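Sturkura travel grants open the sky to more first-time observers

It's a great summer to be a young astronomer in Flidville! The Sturkura Observatory has picked 33 students for its observing grants, the largest group it has ever taken, and the first of them head up the mountain in July.

The grants cover travel, a bunk in the observatory dormitory and up to 70 hours at the telescope, split between a student's own project and a shared survey of variable stars. This year's call drew 536 applications, and many came from small colleges with no telescope of their own.

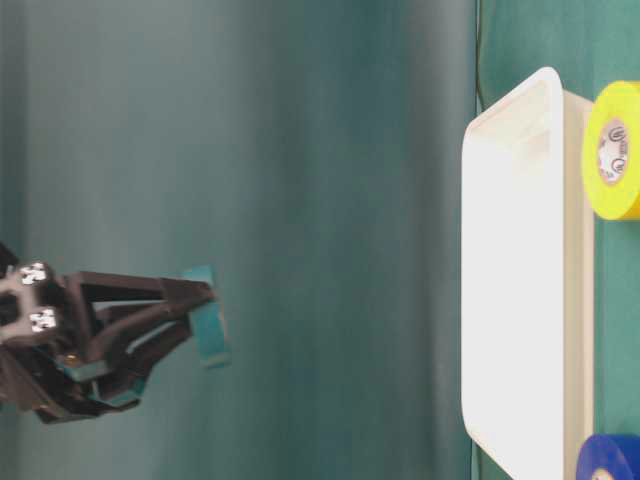

Variable stars make a wonderful first project. Some swell and shrink over a matter of hours, so a student can start measuring after dinner and have most of a light curve before breakfast. Others take months, and those get passed from one visitor to the next, each adding a few more points to the plot.

The shared survey will follow stars in three open clusters, all of them well placed from Sturkura through the end of the season. Earlier groups left behind a long run of brightness measurements, and several stars on the list still have no settled period.
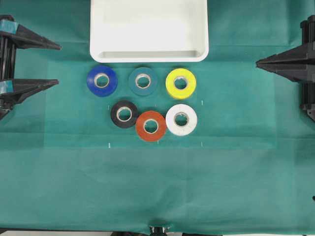 By Samuel
Flidville campus news

New this year is the Jalov spectrograph, which spreads starlight into its colors and shows which elements are present in a star's outer layers. Until now, grant students worked only with filtered images. With spectra as well, they can check whether a star's temperature shifts as its light rises and fades – a question that came up again and again in last year's student reports.
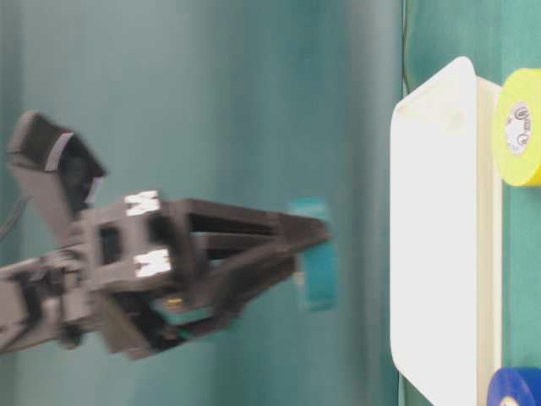 Training on the spectrograph starts at 4 p.m. on each group's first day, with enough daylight left to practice focusing and take calibration readings. The dome opens at sunset.

Students who can't travel will still get a share of the night. The observatory is setting aside 3 remote sessions, run over a video link from the Flidville campus, and anyone enrolled in an introductory astronomy course may sit in. Finished light curves will go up on the observatory's website as they come in, along with the raw measurements – so classes elsewhere can try their own hand at finding a period.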